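Wurndale Residents Forum > Parks and Waterfront > Fuseck Creek bank restoration

Posted by c_agbeko (moderator)
The Parks Office has confirmed that the Fuseck Creek work will begin in December. The plan covers 410 feet of the east bank and calls for 3,000 native plantings. The lower footpath will be closed during the work. Comments may be posted in this thread until Monday.
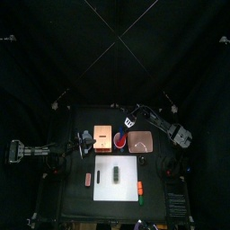
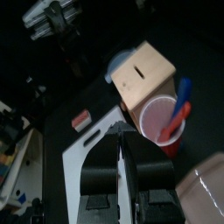
Two views from one visit. First: the worktable and both arms. Second: a gripper and the white board.

Posted by FergalSheehan
I wish to register an objection to the footpath closure. Residents of Grabowska Street use that path to reach the bus stop, and the posted detour adds 300 yards. The notice does not state when the path will reopen.

Posted by knyarko
The detour is an inconvenience, but I support the closure. The bank below the footbridge has been slipping for years, and new plants will not survive if people walk over them.

Posted by FergalSheehan
I do not dispute the need for planting. My request is that the work be done in two sections, so that one half of the path remains open.

Posted by N.Bermudez
Two sections would mean bringing the equipment in twice. The contractor, Skaner, addressed this at the open meeting and advised against it. I would add that the plan lists willow close to the storm drain - a poor choice, in my view, given the roots.

Posted by loc_luong
The willow was moved upstream in the revised plan. Please see page four. The drain area is now sedge and rush only.

Posted by N.Bermudez
Thank you. I was reading the earlier version and withdraw that point.

Posted by c_agbeko (moderator)
Mr. Sheehan's request has been forwarded to the Parks Office under item 602. Members who wish to support or oppose it should quote that number. A reopening date has also been requested and will be posted in this thread when it is received.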